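The Arm at the End of the Bench

A shared workshop in Nuvthorpe is teaching a robot to make dinner, one saucepan at a time

March 3, 2019

214 shares

The first thing you learn about a robot arm is how heavy it is. I helped carry ours up the back stairs of the Brallonel workshop, and for two days afterwards I couldn't lift a kettle without thinking about it. It was second-hand, it had come out of a packing line, and the paperwork was for a different model. We were delighted with it.

Brallonel is the sort of place where you pay 25 pounds a month, get a key and a shelf, and are trusted not to leave the glue gun on. Most of what gets made there is furniture, with a steady trickle of lamps. The arm was a departure. The plan, hatched over chips, was to build a cell that could handle ordinary kitchen things: pots and bowls, food that rolls about. We called the project Cù, which is Gaelic for dog, on the grounds that it would be fetching things and would need a lot of training.

Building the table took far longer than any of us had guessed. An arm like this pushes back on whatever it's fixed to, and our first frame wobbled so badly that the gripper was still quivering well after the move had finished. So we started again with aluminium extrusion, and bolted the arm to a proper mounting plate. I can't tell you how satisfying it was to run the same move at full speed and watch the gripper simply stop. I made everyone come and look. Then I made them look again.

The top is covered in brown kraft paper, taped out in blue squares. Paper is cheap, and when it gets tatty you peel it off and lay some more. The grid is for us more than for the arm. You can shout "one square left!" across the room and the person at the other end knows what you mean, and when a program goes wrong you can put the pot back where it started and try again.
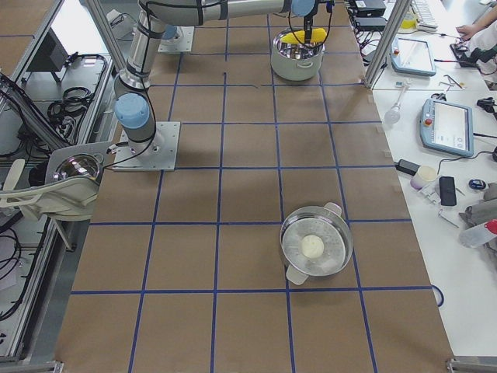 Corn on the cob is a wonderful test piece, by the way, and I'd recommend it to anyone starting out. It's long, so you have to think about which way round you're holding it. It's bumpy, so a grip that looks sound may turn out to be resting on two kernels and a prayer. It also shows up beautifully against brown paper. Buns are a different problem altogether. Squeeze a cob too hard and very little happens, but a bun keeps the evidence, and I have eaten a good many with a waist.

The programming is friendlier than I'd feared. You take the pendant, nudge the arm to where you'd like it, save the point, nudge it again. String enough points together and you have a movement. My first one had 30 points and looked like somebody parking a caravan. I've since got the same job down to 10, and it's lovely to watch, a long easy sweep and then a slow drop at the end. The slow drop matters. All our breakages came from hurrying the last bit.

Cables were the other great education. Leave them slack and they catch on the cookware, pull them tight and the wrist can't turn. We spent a whole March weekend strapping, unstrapping and swearing, and ended up with loops near the gripper that look untidy and work very well.

There's a second mounting plate on the table for another arm, and that's where things get really exciting. One to hold the pot, one to stir! A group over in Dultalmont has been trying something similar with a pair of smaller arms, and we've been swapping notes on how to stop them elbowing each other. Their advice so far is to go slowly and keep a hand near the red button, advice I'd pass on for one arm as well.

If you fancy a go yourself, start with the table. Make it stiffer than you think you need, and bigger too, as you'll want somewhere to put your tea that the arm can't reach.

3 comments

tinbadger
Lovely read. We did the wobbly frame thing as well, ours was an old door on trestles. What did you use for the feet?

Marrow_and_Sons
Have you tried it on a boiled egg yet? Asking as someone who has cleaned up after trying it on a boiled egg.

pell42
The caravan line is painfully accurate. Mine still reverses twice before it picks anything up.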